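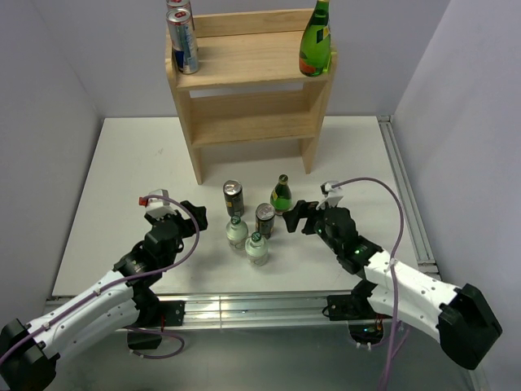

Foto: Lộc Ung

Etiquetas, códigos y un inventario doméstico que por fin cuadra

15 Mar 2026

Llevo desde junio registrando en una base de datos local todo lo que entra en la despensa. La versión anterior era una hoja de cálculo con 1444 filas, de las cuales 827 eran duplicados por diferencias de escritura: mayúsculas, tildes, «33 cl» frente a «330 ml». La limpieza me llevó 15 tardes.

El esquema nuevo tiene cuatro tablas: producto, formato, lote y movimiento. El producto no guarda cantidades. El formato define envase y volumen, siempre en mililitros, y cada lote apunta a un formato y lleva su fecha de caducidad. El stock es la suma de movimientos y no se almacena en ningún sitio. Probé a guardarlo como campo calculado y se desincronizó a la segunda semana – un borrado manual mío, sin transacción.

Para la lectura de códigos uso Verkis en el móvil. Exporta en CSV con punto y coma, codificación UTF-8 con BOM, y hay que quitar el BOM antes de importar o la primera columna queda con un nombre ilegible. El código de barras conviene declararlo como texto. Como entero se pierden los ceros iniciales, y los EAN-8 y los UPC acaban mezclados.

Los packs siguen siendo el punto débil. El código del pack no coincide con el de la unidad, y Dehghan, el script que hace la conversión, exige una tabla de equivalencias mantenida a mano. La mía está incompleta. Cuando falta una equivalencia, el script registra el pack como una unidad y no avisa. He añadido una comprobación previa que aborta la importación si encuentra un código sin padre.

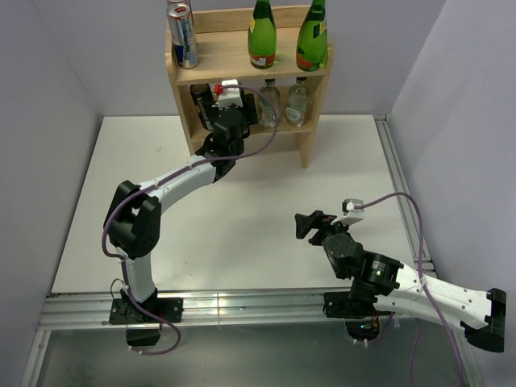 Latas y botellas de vidrio verde en el estante de arriba.

En cuanto a ubicaciones, abandoné el sistema jerárquico (habitación, mueble, balda). Ahora cada balda tiene un código plano de tres caracteres y la descripción va en un campo libre. Mover un mueble supone editar un texto y ninguna clave ajena.

Copia de seguridad: volcado nocturno en SQL, comprimido, a un segundo disco. Restauración probada una vez, sin errores. Queda pendiente el índice sobre la fecha de caducidad, que con este volumen apenas se nota, y decidir qué hago con los productos a granel.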